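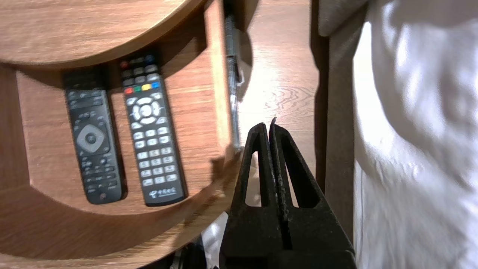
Both remotes, on the lower shelf of the round side table.

Day 2 of sorting the room before the next guests come to Bitcombe. I started with the small stuff by the bed.

The longer remote is the one with the OK ring and the number pad. The slim one has a round silver-gray pad. People mix them up constantly, so they're going to live side by side on that shelf from now on.

Next job is the drawers. I go through every one between bookings. Guests leave chargers, pens, receipts from Lamis. Last November I found a paperback and 300 in cash, which went back by registered mail.
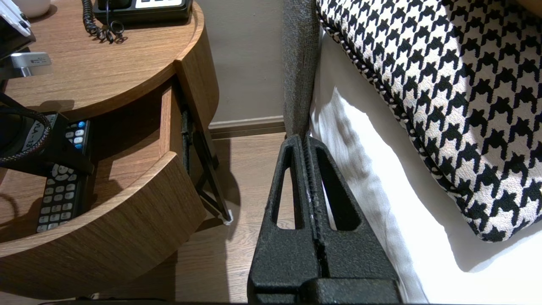 Anything with a cord or strap gets its own bag and a tag with the booking number. This stay is 587. Remotes go back where guests will look for them.

The desk phone stays. I asked on here whether to get rid of it and most of you said keep it, because cell service is bad on the Tesfamariam side of the building.

I wipe the nightstand top last. Cups go to the kitchen, paper cards get replaced if they have a ring on them.

Still to do: bedding, windows, and the lamp from Ornorard that needs a new bulb. More tomorrow.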